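Mavromatis Opens Orders for Hand-Held Gripper Kit

PRUMHAM, April – Mavromatis has opened orders for the Flollell, a kit for recording hand tasks that are later used to train robot arms.

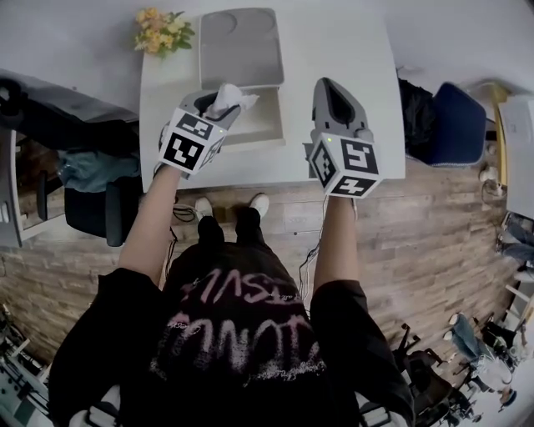 The kit contains 2 hand-held grippers, marker cubes for tracking and the software needed to export recordings. It will be assembled at the company's Sillholm plant, and the first 47 sets are reserved for university laboratories. Delivery takes 10 weeks.

"Customers asked for a kit that new staff can learn in one morning," said Liette Beaulieu, head of product. A service plan covering repairs and recalibration is offered for two years from the date of purchase.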